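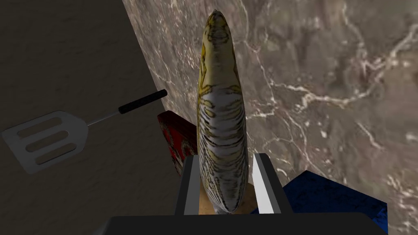 Slide 1: Why fruit ripens when you turn your back

Welcome everybody, wait for the door to close. Thank Adaeze Danladi for the invite and for finding me a clicker that works.

Opening question to the room: who has a bowl of fruit at home that they're a little worried about right now? Let the hands go up. Good, that's most of my audience sorted.

Tonight is about ripening. I love this subject, I have loved it since I ruined a whole crate of pears in my first kitchen, and I'm going to try to keep it to the time I've been given.

Slide 2: Two kinds of fruit

Some fruit keeps ripening after picking. Bananas, pears, peaches, avocados, mangoes, tomatoes. Some fruit doesn't. Grapes, cherries, strawberries, oranges, pineapple.

The long word is climacteric. Say it once, slowly, then drop it.

A strawberry picked pale may redden a bit on the counter but it won't get any sweeter. Pause here, people always groan.

Slide 3: The gas

Ethylene! This is my favorite part. Ripening fruit gives off a gas, the gas tells the fruit to ripen, and so it gives off more gas. It's a loop, and once it gets going it really goes.

Starch turns to sugar, the flesh softens, the green fades out of the skin and the yellow that was underneath gets its turn.

Tell the paper bag story (the short version - skip the part with the bus). A hard avocado, a ripe banana, a bag folded over at the top. Check it every morning.

Slide 4: The Brevaddale store

Jummai Jibrin runs the ripening rooms at Brevaddale and let me spend a day there in November. Big thanks to her, she answered every question I had and then some I hadn't thought of.

Their largest room holds 2,496 boxes. Fruit comes in green and hard, and the crew decides how fast to bring it along depending on who ordered it. A shop that sells out by noon wants it yellow. A shop like Haruna, where customers buy for the whole week, wants some green left at the tips.

Jummai checks by color, but she also squeezes and she also smells. I asked which one she trusts most and she said the smell when you first open the door.

Slide 5: Cold

Why does banana skin go dark in the fridge? The cold damages the cells in the peel, and the stuff that leaks out meets air and browns, same as a cut apple. The inside is often perfectly nice. Ripen first, then chill, and you can buy yourself a few days.

Tomatoes: I keep mine out. Someone will disagree, take it in the Q&A.

Slide 6: The Kudach swap table

We put leaflets on the swap table at Kudach and 684 of them went. 128 people wrote back with their own tricks, and I have read every single one (some of you are in this room, hello!).

Read out the one about pears on a windowsill, neck side up. Press gently near the stem. If it gives, eat it today.

Slide 7: Try it at home

Get 2 green bananas from the same bunch. One goes in a bag with an apple, the other sits by itself across the kitchen. Write down the color each morning and taste them both when the first one looks ready.

If there are kids in the house, let them keep the chart. Virka has blank ones at the front desk, take a few.

Questions until 8:30, then help stack the chairs please.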